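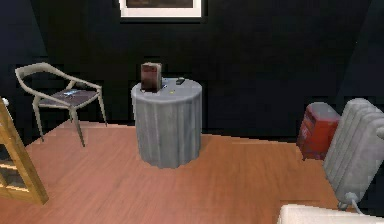 One of the reviewers at Pluvden asked us last August whether a policy trained only in rendered rooms had learned anything about rooms at all, or only about our renderer. I would like to spend my time on that question. It is a fair one, and the paper answers it only in part.

Slide 2. Background.
Prelluma is a simulation suite for indoor search and navigation, developed at Elisine with support from the Peñalver fund. An agent is given the name of a household object and must find it. It receives color views only. There is no map and no depth input.

Slide 3. Method.
Each training run uses 3000 generated episodes. After screening for targets that could not be reached, 2839 remained. (Pause here. Someone usually asks about the screening. The rule is in the appendix: a target is dropped if the planner finds no path to it.)
We change wall color, floor material and furniture placement between episodes. Room layout is held fixed within a batch. We compare 2 training conditions, one with these changes and one without.

Slide 4. Crossing between rooms.

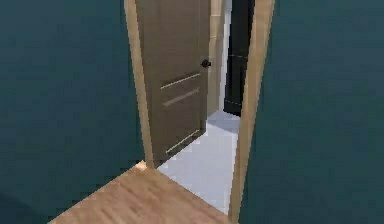
Most failures in the first condition occurred at thresholds. The agent searched the starting room well, approached the exit, and then turned back. Our reading is that the value estimate drops when the floor and wall colors change together. With varied training the turning back became much less common, though it did not disappear. Partly open doors remain the hardest case, and we report them separately.

Slide 5. Limits.
All results are in simulation. Small targets on tabletops are still missed at a distance. We repeated each condition with 5 random seeds, and the spread between seeds is wider than we would like. Please do not skip the error bars on this slide.

Slide 6. Next steps.
The episode list and the screening script will be released with the final version of the paper. Transfer to a physical platform is planned as a separate study. Leave this slide up during questions.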